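Review: The Tostberg Handbook of Good Practice for Robotic Cloth Handling, second edition
Reviewed by Nurhan Duman for the Wundham Technical Library

The second edition of the Tostberg handbook was issued in October and has now been in use at the Wundham workshop long enough for a fair judgment. It is a ring-bound volume with 12 chapters, a set of tear-out record sheets and a short glossary. The editor is Irén Hegedűs, who also prepared the first edition. The handbook is meant for small workshops and teaching labs where robot arms handle towels, garments and other soft goods, and where there is often no full-time safety officer. It does not replace a formal risk assessment, and the introduction says so clearly.

Chapters 1 to 3 deal with the work area. The rules are short and can be read aloud at the start of a shift. Operators are to mark the reach of the arm on the floor, keep the stop button within reach of the person in charge, and record any change to the table or the lighting before work begins. The guidance on lighting is much better than in the first edition, which gave it a single paragraph. Bright cloth under strong light loses its surface detail on camera, and the handbook now asks that a test image of each fabric be saved and checked before the first grasp.

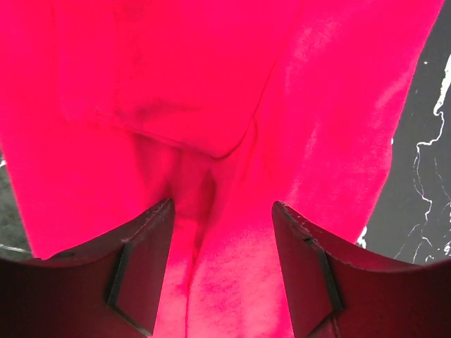
Chapter 4, on gripping, is the longest and the most useful. It sets out a common vocabulary for grasps on soft material: pinch, gather, edge hold and flap lift. Each term receives a definition and a line drawing. Our staff had been using "pinch" and "gather" as if they meant the same thing, and the record sheets from the two benches could not be compared as a result. Under the handbook's rule, a grasp that draws the cloth together into a bunch is recorded as a gather, even when the operator set out to take only a fold. The rule is strict but easy to apply.

The section on finger inspection is also sound. Fingers are to be looked at before each session, with chips and scuffs noted on the sheet by position. The handbook allows light wear on outer faces but requires that a finger be taken out of service if a rough spot can be felt on the gripping face with a gloved hand. Réjean Campbell, who trains new operators at Wundham, asked that the text also say what kind of glove. We agree. A thick work glove will hide a burr that a thin one would find.

Chapter 5 covers tables. It permits patterned and glossy surfaces, provided that the pattern is noted and the camera view is checked for glare. Some readers will find this too generous. Zdzisław Szewczyk, who wrote the Jirkier bench rules, would allow only plain matte surfaces. The handbook takes the view that homes and shops contain shiny tables, and that a machine intended for such places should be tried on them under proper records. The reviewer shares that view, although a stronger warning about reflected lamps would do no harm.

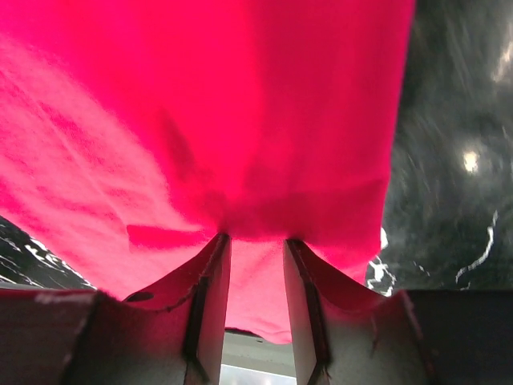

Chapters 6 to 8 turn to people. No person may reach under a held cloth while the arm is powered, and no person may straighten a cloth by hand during a run that is being recorded. If a run must be stopped, the sheet is closed and a new one opened. The handbook is firm that a corrected run may not be filed as a clean one – a point that many workshops treat too lightly.

The weakest part is Chapter 9, on keeping records. It asks that camera files be stored for 90 days and then reviewed, but gives no method for choosing which to keep. A workshop that makes 400 runs in a busy period will need more help than this. The Yip guide, which is shorter and less thorough in other respects, has a workable sampling table, and readers may wish to keep a copy beside this one. The sheets themselves also leave too little room for comments.

The remaining chapters, on cleaning, transport and training, are brief and sensible. The training checklist was tried at Wundham by Roksolana Maksymiv with a group of new operators, and she reported that the order of the steps needed no change. The index is poor. "Glare" does not appear in it, and "stop button" is listed only under "controls."

The binding lies flat on a bench and the pages take pencil well. The print in the tables is small.

Recommended for purchase, with the reservations noted on Chapter 9. The library holds two copies, one of which may be borrowed. Suggested corrections for the next printing should reach the library desk by 21st June.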